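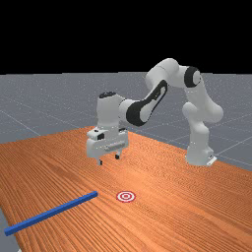
August 23, 2018

Floor cloth, day two, and it's going so well I stayed late to write it up while my hands still remember. Canvas is the heavy stuff from Skunderden, pre-shrunk, stapled out face up over the old cloth. It took the size beautifully. Annag mixed it thinner than I would have (one more scoop of water than the sheet says) and she was right, no shine anywhere, and the cloth still folds without cracking at the corner we tested.

Base coat went on with the wide brushes. I tried the roller on an offcut first and hated it, it leaves a kind of orange-peel skin that catches side light. Brushed, laid off in one direction, upstage to downstage, and it looks like stone already before we've done anything clever! The gray is the Brovlow mix, two parts of the pale to one of the dark, plus a spoonful of raw umber to stop it going blue under the gels. Write that down on the lid, please, whoever opens it next. Nearly 20 liters used with the second coat and the bucket in the sink room is the last of it.

Drying: 11 hours overnight with the doors open was plenty for the first coat. Second coat needs 24 before anyone kneels on it. I mean it. There is a knee print by the stage left edge and I know it's mine.

Now the fun part, the snapping of lines. The Skilach set is meant to feel three times as deep as the stage we've got, so everything on the floor runs to one vanishing point, and that point lands out past the back wall. We can't put a nail there, obviously. Annag Rennie's trick is to work out the spacing on the front edge and again on the back edge, mark both with tape, and snap straight between the marks. No vanishing point needed. It felt like cheating and came out dead true on the sample cloth. 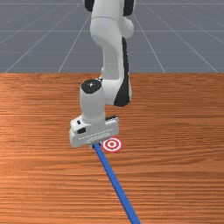 Line weight is what we kept arguing over at lunch. Chalk gives you a fuzzy line, tape gives you a hard one, and the lining brush sits between them if your wrist is good. I painted three widths on the sample and climbed the ladder to look. The fat one turns the floor into a bathroom. The thin one reads as distance, same as the floor out beyond that tabletop, where the thin white lines on flat gray draw together and your eye just goes with them. So thin it is, and off-white, knocked back with a little of the base so it won't glow under the Koutsoukos wash in act one.

The cross lines still worry me. They have to close up as they go back, and doing it by equal steps looks awful, like a ladder lying down. Drew the diagonal method on brown paper instead: one diagonal through the first tile, carry it on, and every place it hits a running line gives you the next crossing. Gorgeous, and quick once you trust it. The paper is rolled up behind the flats.

To do tomorrow:
Buy blue chalk, the red stains.
Re-tape the back edge, two of the marks have lifted.
Soak the lining brushes.
Ask Annag whether the glaze goes on before or after the lines. I say after, very thin, with a sponge.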